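Finding out why a wardrobe arm drops the hanger

Last updated 1/20/18 by Despina Makris

This page is for people who run the Besasmont arm with the Daketti gripper and have this fault: the arm takes a hanger from the rod, lifts it well, and then drops it when it turns away. We had it for most of July. Please switch off the arm and press the stop button before you put your hands near the gripper.

Step 1. Read the log first. Open the grip file and look for code 300, "force lost during turn". If you find code 700 instead, your problem is in the cable and this page will not help you.

Step 2. Do the task by hand, slowly, with the same kinds of clothes. Write down where you hold the garment and when you let go.
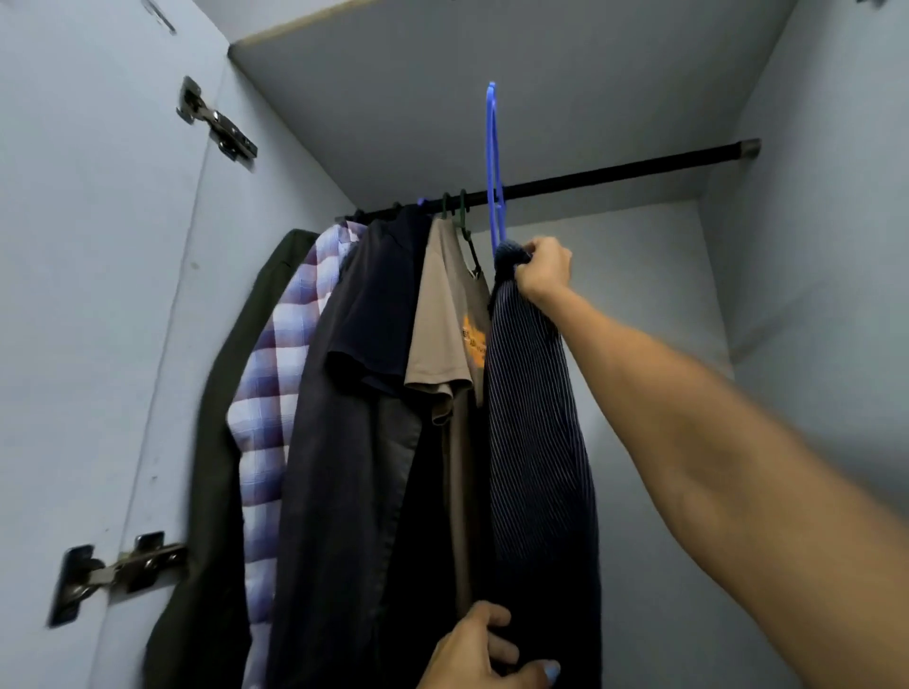 Step 3. Compare your notes with the program. In our program the gripper held only the hook. A person often uses the second hand to keep the lower part of the garment quiet. With one gripper this is not possible, so the garment swings and pulls the hook out of the fingers.

Step 4. Lower the turn speed to 75 and run the cycle again with one light shirt. Do not start with a coat. If the shirt stays, try a heavier garment.

Step 5. Check the path between the wardrobe and the place where the clothes are put down. 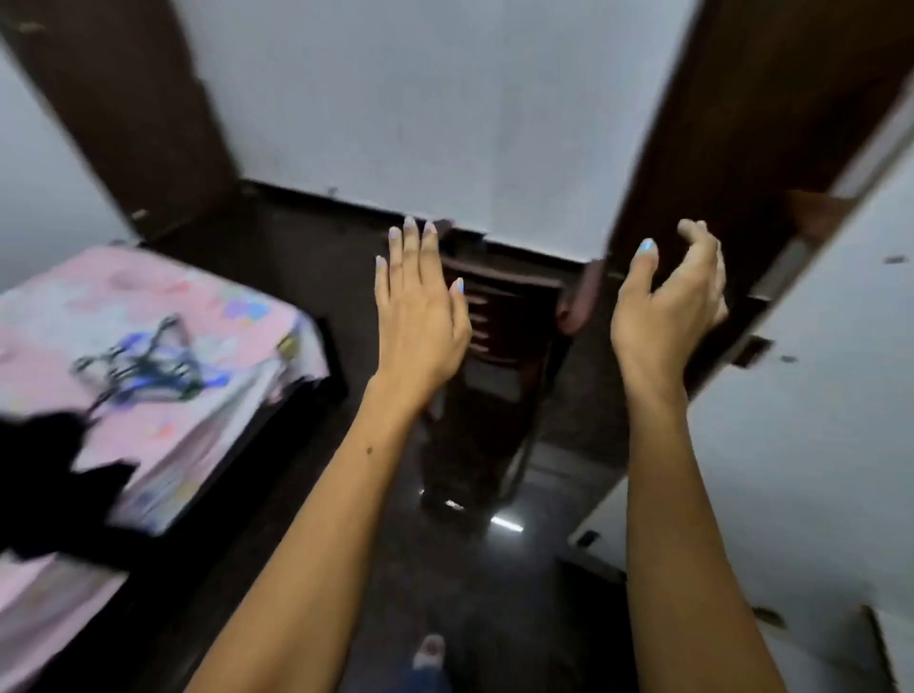 The path file contains only the things which somebody has entered in it. Innes Cowie had entered the walls and the bed in ours, and he believed it was complete. A chair with a slatted back, like the one near the doorway, was missing, and so were the dark door panels. When the hanger touches such a thing during the turn, the log gives the same code 300 as for a weak grip. Enter every piece of furniture, also the low ones.

Step 6. Save the new path, restart the controller and wait 3000 milliseconds before the first move. Stay outside the marked area during the test.

If the fault comes back, send both files to Seren Gethin at Pilano. Please do not raise the grip force by yourself. We did this once and it broke a hanger, and the pieces went quite far.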